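3.2 Work surfaces and small containers

Tabletops were sorted by what stayed on them between tasks. Of the 28 surfaces surveyed in Livon and Flamomton, most held at least one thing that was hardly ever moved, usually a lamp or a charger. Shallow plastic containers were the most common item after that - people used them for clips, pens, leftover screws and, in seven cases, food. We coded a container as "open" when its contents could be reached without lifting a lid, and as "covered" otherwise.

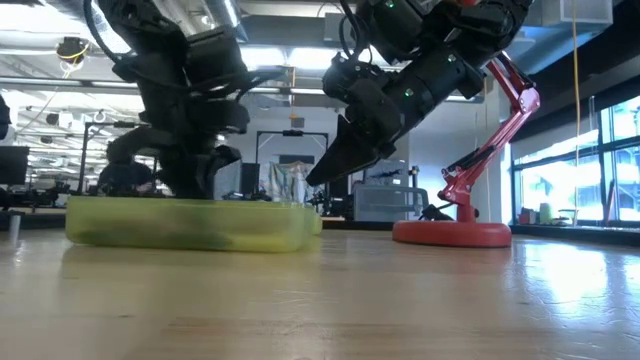 Figure 4. A long, shallow yellow-green container on a light wooden tabletop, with a red jointed desk lamp behind it.

Open containers were reached into far more often than covered ones, and they also collected more items that did not belong there. Jacobs reported the same pattern for kitchen drawers in the Dodano survey, although her count of 2673 items left out anything smaller than a coin. We kept small items in. Where a lamp stood within some 50 cm of a container, we noted its position as well, as light turned out to matter for the sorting times given in Section 3.3.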